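Dramo Teach Kit, two months in: a patient teacher's review

Reviewed by Saimi Ikonen

I have been putting off this review because every time I sat down to write it, Impi would find another thing she wanted to try with the kit, and then my opinion would move a little. But the loan from Viltex ends in August, the packing list is already taped to my monitor, and I think I have finally used the thing long enough to say something useful to people who are deciding whether to buy one.

So, what is it? The Dramo Teach Kit is a hand controller, a foot pedal and a piece of recording software, sold as a bundle for people who already own an arm and would like to teach it by showing. You have two ways of doing that. You can take hold of the arm and move it through the job yourself, with the motors slack enough to let you, or you can sit down with the controller and drive it from a chair. Both end up as the same sort of recording, and the software will let you mix them in one set, something I was skeptical of at first and now would not want to give up.

We are a small shop and most of what we do is network gear. Impi Pesonen looks after the rack side and I look after whatever has motors in it. The job we picked was cabling - take hold of a network plug, bring it to the equipment, get it lined up with a port, push. Anybody who has patched a switch knows that you do this with your fingertips and hardly look. Teaching it is another matter, and I can say that I have never thought so hard about the little plastic tab on an RJ45 plug.

Setting up

The instructions are good! I want to say that early, as I am going to grumble later. The pedal and controller were talking to the arm before lunch on the first day, and most of that time was me looking for a longer cable. The calibration routine asks you to touch the gripper to three points, then draws a little ghost of the arm on the screen so you can see whether it agrees with you. Ours disagreed by a finger's width until I noticed that I had told it the gripper was mounted the other way up.

One thing I would pass along to anyone trying this with rack equipment: put something soft down under your work. We used bubble wrap, the black sort, and I have become very fond of it. While you are learning the controller you will press the fingers down into places you didn't intend, and it is a much nicer feeling to sink into padding than to hear a clunk against a table.

Guiding by hand

This is where most people will start, and it's lovely for the big movements. You hold the wrist, walk it over to the rack and stop where you would like it to stop. The arm feels lighter than it looks and there is none of that sticky, jerky feeling I remember from an older system we had from Clivlow. Impi, who had never done this before, was recording usable reaches within 20 minutes.

It's the last bit that gives trouble. With your hands on the arm you are also leaning over the thing you are trying to see, and your hands get into the camera's view, and when the plug finally meets the port you can't tell whether the resistance you feel is the port or the arm's own joints. We got some successful insertions this way, but I threw out a good many more than I kept.

Driving it from the chair

For the close work I ended up preferring the controller by a long way. It sits in your palm like a fat marker, the pedal under your foot says "follow me now", and when you lift your foot the arm stays put while you shift your hand to a more comfortable spot. That pedal is the best thing in the box. You can creep toward a port, rest, have a look, creep again, and the software quietly trims out the waiting if you ask it to.

There is also a scaling dial, so that a big movement of your hand becomes a small one at the gripper. I keep it at 3 to 1 for anything near a port. Impi likes it faster and has steadier hands than mine, so we save separate profiles.

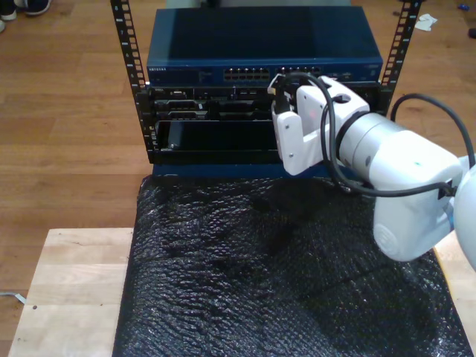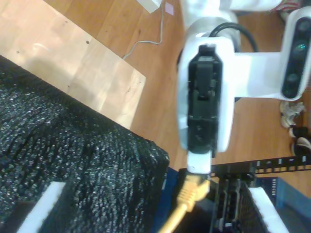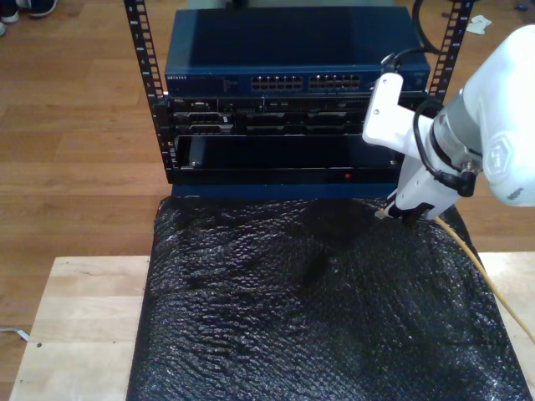 Recording and replaying

Each demonstration is saved as its own short clip with the arm's positions alongside the camera views, and you can mark it keep, maybe or toss with a tap of the pedal. We aimed for 40 keepers in our first set and it took us the better part of two afternoons. That sounds slow, and it is, but I think a fair share of it was us learning to be consistent. Impi likes to come at a port from slightly above and I come at it straight on, and when we mixed the two styles without thinking about it, the trained behavior hovered in between like somebody trying to decide which door to use.

So we sat down with coffee and agreed on a way of doing it. Pick up the plug close to its end, pause, approach, pause, line up, push. The pauses helped a great deal. If you take only one bit of advice from this whole rambling review, let it be that one.

The replay screen deserves a kind word too. You can scrub through a demonstration with the arm switched off and watch the camera views side by side, and it's surprisingly easy to spot the moment where you lost your nerve and wobbled. I'd suggest looking through every clip on the day you record it, while you still remember what you were trying to do.

What I didn't like

The force feedback is weak. There is a buzz in the controller when the gripper meets something, but the same buzz for a gentle touch and a hard shove, and for plugs that isn't enough. I learned to watch the cable instead - when it begins to bow, you are pushing on something that isn't the inside of a port.

Cables on the arm itself are a nuisance as well. The kit comes with 2 clips for tidying them along the wrist, and I would have liked a whole bag. A loop that looks perfectly fine when the arm is tucked in can pull tight when it reaches, and you'd better check that before you start and not in the middle of your best take of the afternoon.

And the software forgets which profile you were using when you close it. Every single morning! I wrote to Dramo about this and had a friendly reply saying it is on their list.

How it compares

Before this we had a trial of the Pelkonen bundle, which has a much nicer controller with real resistance in it. If all your work is pushing things into other things, I'd look there first. But it won't let you guide the arm by hand at all, and its recordings are awkward to edit. The Dramo kit feels like it was put together by people who have had to sit through their own recordings, and for a shop that does a bit of everything I think it's the better choice.

Who should get one

If you have an arm already and a job that you can do in your sleep but couldn't write down, this is a very pleasant way to begin. You don't need to be a programmer. You do need patience, a decent chair and somebody else in the room who will tell you when you've started rushing. If you need hundreds of demonstrations by next week, or your parts are so delicate that you must feel every touch, I would wait for the next controller.

As for us, the loan kit goes back to Viltex and we have put in an order for our own. Impi has asked for a second pedal.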